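Two Grippers and a Pile of Jeans: A Morning at Roswood
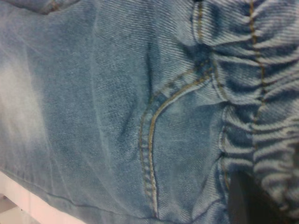
Shop Talk

I'd driven out to Plullcombe to hear about a gripper comparison, and we ended up talking about pants for most of the morning. The lead tester at Roswood (who asked me to leave names out, fine by me) has spent the months since February running two grippers on the same arm: the Estance, with soft pads, and the Robichaud, which has thin, stiff fingertips.

"Everybody wants to see a T-shirt folded," she told me. "I want to see somebody deal with elastic."

Light blue denim, it seems, is full of trouble! There's the flat twill, then a double row of tan stitching that stands up a little, then a gathered part where it all bunches into tight folds. I asked which bit the wrist camera likes least.

"The gathers. Every fold has its own little shadow, so the controller thinks it has found an edge. It hasn't. It's found 40 edges, and it wants to grab all of them."

So how did the two compare? She pulled up her log, 1231 grasps so far, and scrolled for a while. The Robichaud does better on seams, she said, and she'd pick it for pockets any day. On the gathers it tends to pinch one fold and let go of the rest. The Estance takes a big lazy mouthful and hangs on, but the pads wear out. "We got 600 grasps from the first set. I was told 3000. I have sent an email."

I wondered if a better camera would settle it, and she laughed at me (kindly, I think).

"I'd take a better light first. Soft, even, no shine. Then ask me about cameras."

She's starting on corduroy next, with the Estance pads on and a spare set in the drawer.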